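The Bottle and the Shelf: Teaching a Robot to Judge a Placement Before It Reaches
Work at Gukton suggests that the hard part of putting a drink away is decided before the arm moves
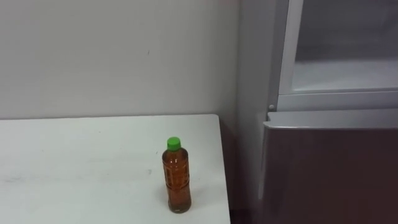 Moving a bottle from a table into a refrigerator takes an adult a second or two and no thought. For a household robot it is a chain of decisions, and an early mistake tends to surface late, when the base of the bottle meets the edge of the shelf.

Traian Pop has spent much of his time at Gukton on that chain. His group's method, called Brernex, does not change how the arm travels. It changes what the robot settles on beforehand: where to hold the object, given where the object has to end up.

Most pick-and-place systems treat the two halves separately. A grasp planner ranks the ways to hold the bottle, picks the most stable one, and hands the result to a second planner that must find a path to the shelf. The most stable grasp on a full bottle is usually low on the body, near the center of mass. It is also the grasp most likely to put the fingers where the shelf needs to be.

"The first planner wins its argument and the second one pays for it," Pop said. "You get a very secure hold on something you can't put down."

Brernex scores each candidate grasp twice. The first score is the usual one, for stability. The second comes from a small network trained to predict clearance at the destination, using a single view that contains both the object and the opening. The two scores are multiplied, so a grasp that fails badly on either count drops out of the ranking.

The clearance network was trained on 1,892 recorded placements. Of these, 14 were discarded for depth errors on transparent plastic, leaving 1,878 for training. That is a small set by current standards. Pop attributes its usefulness to the labels, which record the gap between finger and shelf at the moment of release – a continuous value, where earlier sets stored only success or failure.

Clear bottles were included on purpose. Depth sensors read the liquid and the empty neck differently, and a bottle that is nearly full can look to the sensor like a shorter object with its cap floating above it. The group's fix is plain. The cap and the visible liquid are segmented in the color image, and a cylinder is fitted to span both. Where the fit disagrees with the depth reading, the fit is used.

The method was tested on 16 objects that were absent from the training set, in a kitchen mock-up that the group calls Bikitz. Against the two-stage baseline, Brernex chose higher grasps on tall objects and nearly identical ones on short objects. Collisions with the shelf edge fell. Slips rose slightly, as a higher hold on a heavy bottle leaves more weight swinging below the fingers.

Pop regards the slips as the more interesting result. The stability score assumes a rigid load, and liquid is not rigid. When the arm decelerates in front of the shelf, the contents keep moving and the bottle tilts in the hand. Slowing the last part of the motion removes most of the tilt but lengthens every placement, including those that didn't need it.

A follow-up project, Kong, will estimate fill level from the same image and set the deceleration accordingly. An opaque carton gives the camera nothing to work with, so Kong will fall back on force readings taken during the lift.

Other limits remain. Brernex assumes that the refrigerator door is already open and that the shelf is visible from the starting position. It doesn't plan for items behind the first row, and it has no means of shifting one object to make room for another. The training set also covers only upright placements, and bottles laid on their sides are outside its range.

The group is now recording placements into crowded shelves, with the neighboring objects left where the previous trial put them. Pop expects the clearance labels to be harder to collect there, as the smallest gap is often on the side the camera can't see. A second viewpoint would help, and the group has yet to decide whether to mount it on the wrist or the base.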